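How to Get Your First One-Credit Clear in a Vertical Shooter

By Renata Kalinowski
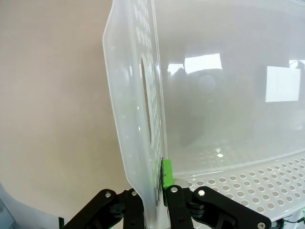 A milky-white plastic basket on a beige tabletop.

So you've finished your first vertical shooter by feeding it continues until the credits rolled, and now somebody on a message board has told you that doesn't count. Don't let them spoil it for you! Seeing the ending is seeing the ending. But if you've got that little itch to go back and do the whole thing on one credit (a "1CC," as you'll see it written everywhere), I'd love to help you scratch it, because it's about the most fun I've ever had sitting in one chair.

I'll be using Sarnum for most of my examples. It's the game I learned on, it has five stages, and it's fairly gentle until the end of the third. Nearly everything here carries over to Prarmont or Grurkard or whatever you happen to have installed, though you may need to shuffle the details a bit.

Before you start

Go into the options and look at your controls. If there's a separate button for rapid fire, turn it on and put it somewhere your thumb rests naturally. Put the bomb button somewhere you can hit it in a panic. I had mine on a shoulder button for months and kept losing lives with a full stock of bombs, then moved it right beside the shot button and gained nearly a stage overnight.

Check your TV too. Switch it to game mode if it has one. A laggy screen makes tight dodging feel like steering a shopping cart, and you'll blame yourself for it.

Finally, pick one ship and stay with it. In Sarnum I'd suggest the wide-shot ship, the green one. The narrow laser does more damage to bosses and everyone on the leaderboard uses it, but the wide shot cleans up the small stuff at the sides that sneaks up on beginners.

Step 1: Find out where you're dying

Play three or four runs without continuing. When you lose your last life, stop, and jot down where it happened. Mine said things like "stage 2, tanks after bridge" and "stage 3 boss, spinny bit." You don't need anything fancier than that.

After a few evenings you'll notice the same places coming up over and over. This cheered me up no end. I'd been thinking I was bad at the entire game, and really I was bad at four little pieces of it.

Step 2: Watch your ship, then stop watching your ship

Every vertical shooter has a hitbox, the tiny part of your ship that can really be hit. In Sarnum it's only 2 pixels wide, right in the cockpit, and the wings can pass through bullets all day long. Spend a run in stage 1 letting bullets brush past you on purpose. It feels terrible at first, then rather wonderful.

Once you trust the hitbox, try moving your eyes up the screen a little. Look at the space just ahead of your ship, and keep the ship itself in the corner of your eye. It took me ages to get comfortable with this and I still slip back when I'm tired.

Step 3: Learn to tap

New players tend to sweep from one side of the screen to the other, and that's how you end up boxed in against a wall. A lot of bullets in these games are aimed straight at where you are when they're fired. If you start at one edge and move across in small taps, the aimed shots all land just behind you in a tidy stream. When you run out of room, make one quick, bigger move back through a gap and start tapping the other way.

The long corridor in the middle of Sarnum's second stage is a lovely place to practice this. I've gone through it hundreds of times and I still enjoy it.

Step 4: Use practice mode on the bad bits only

It's tempting to start every session with a full run, but then you spend most of your evening on stage 1, which you already know. Load up stage select and go straight to whatever is at the top of your list. Give it ten or fifteen tries, then move to the next one. I save full runs for the end of the session, and on a Friday I'll usually let myself do nothing but full runs, just for fun.

If your game doesn't have a practice mode (Grurkard doesn't, sadly), save your continues for this. Play through on one credit, then keep going with continues to get some time on the later stages. Just don't bother keeping score after that point.

Step 5: Plan your bombs

Bombs you're holding when you die are gone, at least in most games of this kind. So put them in the plan. Look at your list, choose the spots that still beat you more than half the time, and decide that you'll bomb there, every time, before it goes wrong.

My plan for Sarnum was one bomb on the stage 3 boss, two on the ambush at the start of stage 4, and everything I had left on the last boss. My friend Adeel Lodhi uses one much earlier, on the stage 2 tanks, and he got his clear before I got mine, so take my version with a pinch of salt.

Step 6: Leave the score alone

Chasing medals will get you killed. Pick up what falls in your path and let the rest go. The one exception is extra lives. Sarnum gives you one for reaching 191 medals, and you'll get there by the middle of stage 4 without any heroics.

When it isn't working

You'll have a run that reaches the final boss, and after that you'll have a week of dying in stage 2. It happens to everyone I know. Take a night off, or play something else for a bit. Jatoi is a nice change of pace, slow and chunky, with big friendly bullets.

My own clear came on attempt 252, one evening in June, with no bombs and no lives left and my hands shaking so much that I misspelled my own initials on the high score table. They're still there. If you try all this on Prarmont, its second loop works quite differently, and I'd stop at the first ending until you feel ready for more.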